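Perennials dying in one strip along a retaining wall, drainage or soil?

Asked in: Beds and Borders

I have a raised bed 9 metres long behind a treated timber retaining wall. The back two-thirds is fine. Everything in the front strip nearest the wall yellows from the lower leaves up and collapses by late spring. So far I have lost lavender, two salvias and a row of catmint. Soil is a bought garden blend over clay. pH at the back is 6.5, and at the front the same kit gives 6.4, so I have ruled that out. Irrigation is a single Dikico dripline on a timer, 10 minutes at 6 am. The water meter shows 2,881 litres through that zone since it was installed. Is this drainage, or something leaching from the timber? 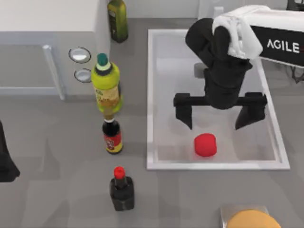
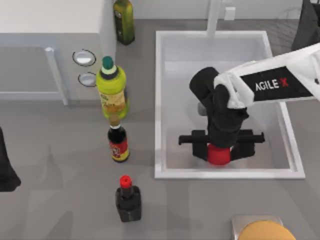
Pruvalell Garden Help, Soil and Water Group

Answer 1 (accepted)

Drainage is the more likely cause. Yellowing that starts at the lower leaves is consistent with waterlogged roots, and a bed over clay will shed water toward the wall if the clay base slopes that way. Check before you replant:

Dig a hole 300 mm deep in the front strip and another at the back. Fill both, let them drain, fill again and time the second drop. Under 25 mm an hour at the front with a faster rate at the back confirms it.

Look for weep holes at the base of the wall. If there are none, or they are blocked with fines, water has nowhere to go. The fix is a slotted pipe at the foot of the wall, wrapped in geotextile, with at least 1 in 100 fall to an outlet, then clean gravel to within 200 mm of the surface. Don't drill a wall over a metre high without asking whoever built it.

Also move the dripline back from the wall. Ours was clipped to the timber and the front strip got all of it.

Answer 2

Had the same thing, it was the timber. Line it with plastic. My neighbour used Ernard liner and his roses are good now.

Answer 3

A liner stops soil contact with the timber, but it won't drain the bed. If you fit one, leave the bottom open. Lavender will not tolerate a wet winter in clay whatever the wall is made of. Add coarse grit or plant it on a mound. The meter reading doesn't help without the number of days it covers.

81 people found this page useful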